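Kitchen Counter: Small Ovens and Where to Put Them
Astside Residents' Newsletter, October

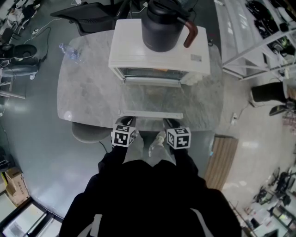
White countertop oven with a black insulated jug on top.

The shared kitchen at Astside stays closed through the end of the month while the Villanueva building has its gas line replaced. Several households have asked what they can use in the meantime, and most of the questions have been about countertop ovens.

Countertop ovens are allowed in all units. Hot plates with an open coil are still not. Check the rating label on the oven before you plug it in. Kitchen circuits in the older units were wired for one heating appliance at a time, so an oven and a kettle running together may trip the breaker. If that happens, unplug both, reset the breaker at the hall panel and start the oven again by itself. Ovens go straight into a wall outlet. Extension cords and power strips are not rated for them.

A table works as well as a counter if it is level and doesn't rock. Leave space behind the oven and on both sides, and keep the door facing you with enough room in front to set down a hot tray. The top is a handy place for a jug or a stack of plates when the oven is off -- clear it before you turn the oven on. The same goes for plastic bottles, paper towels and bread bags nearby. Move them to the other end of the table.

For cleaning, let the oven cool, take out the rack and crumb tray, and wash them in the sink with dish soap. Wipe the glass door with a damp cloth. Do not spray cleaner inside.

Residents who don't have an oven can borrow one from the Urnow lending shelf for up to 16 days. A refundable deposit of $60 is due at pickup. Bring the oven back clean, with its rack and tray. Javetti Hardware on the ground floor also has replacement trays, but measure yours first, as sizes vary.

Breaker problems that don't clear with a reset should be reported to the building desk at extension 1473.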